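Subject: Re: [closet-swap] Open rail or wardrobe for a small bedroom?
Date: August 2, 2023

> Hi all, we moved into the new place in July and the bedroom has no closet at all. I'm torn between a cheap wardrobe and one of those open metal racks. My worry is that an open one will look like a yard sale within a week, and that everything I own will get dusty. Also, my last rack (the skinny kind with plastic joints) folded up in the middle of the night with all my winter stuff on it. Has anybody here lived with an open rack for longer than a few months? Would you do it again?

Yes! Two years and I would do it again tomorrow. I've been hoping somebody would ask, so get comfortable.

First, your rack that fell over. I had one of those too and it leaned from the first day. The thing to look for is steel tube with a real brace in the corner, the short diagonal piece between the upright and the bar. Skip anything where the bar just drops into a plastic cup. If the legs spread out at the bottom like a letter A, even better. Mine was a Brendstead from their moving sale (I think they still have the store out by the lumber yard, but call first), and I put it together on my own in an evening with one wrench and a podcast. Go back and tighten every clamp after a week or so, when it has had some weight on it. I forgot the first time and got a squeak that drove me nuts.

If the bar comes in two sections with a collar between them, don't put your heaviest coat right on the joint. I keep the heavy things out toward the ends, over the legs, and the light things in the middle.

Now the yard sale look. I worried about that too, and what fixed it for me was hangers. I threw out the whole mess of wire and dry cleaner ones and bought 17 plain wooden ones, all the same. When I run out of hangers, something has to leave the rack, and that one rule has done more for my bedroom than any organizer I ever bought. Everything else is folded in a dresser or lives in a bin under the bed until the weather turns.
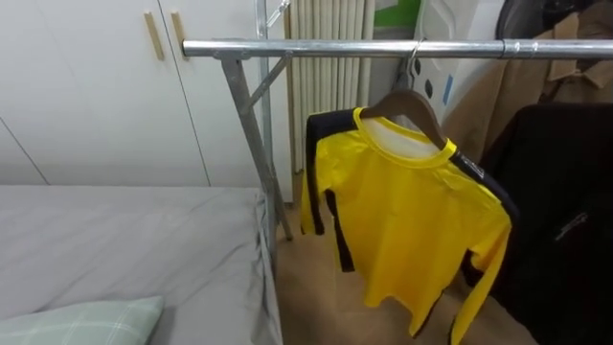
The other big thing is color. I used to sort by type, shirts with shirts and so on, and I could never find a thing. Then I started putting bright next to dark and it's so much faster! You walk in half asleep and the yellow one jumps right out at you. Five black jackets in a row are just one big black lump, and you end up wearing whichever is in front. Give each dark coat a lighter neighbor and you'll start wearing clothes you forgot you had.

About dust: it's real, but it isn't as bad as you'd think if you wear things. Shoulders get it first. I go over the coats with a clothes brush when I change the sheets, and anything I only wear once or twice a year gets a cotton cover. An old pillowcase with a hole snipped in the end for the hook works great – I've made a whole pile of them. Keep the rack out of direct sun too. I had a navy sweater fade on one shoulder and not on the other, and I'm still a little sad about it.

A few odds and ends:

- Knits stretch on hangers. Fold them, or drape them over the bottom bar of a pants hanger.
- Zip your jackets at least halfway. They hang straighter and don't grab their neighbors' sleeves.
- Face all the hooks the same direction. Fussy, I know, but you can lift out a handful at once.
- Felt pads under the feet if you have wood floors.

For hangers, I got mine from Gollden and they've held up well. The notches are a bit shallow for anything with straps, so I wrapped a rubber band around each end of the 2 I use for dresses. The Anis ones another member wrote about in the spring are wider at the shoulder and probably nicer for coats, but I haven't tried them myself.

One question back to you: how high is your ceiling? If you have the room, get the tallest rack you can fit, so long coats clear the floor and you can still slide a shoe tray underneath. And measure your door before you order. I carried my rack up the stairs fully assembled the second time we moved and had to take it right back down to the sidewalk.

Let us know what you pick, and please send the measurements when it's up. I'm thinking of adding a second one in the hallway for guests' coats and I'd love to compare!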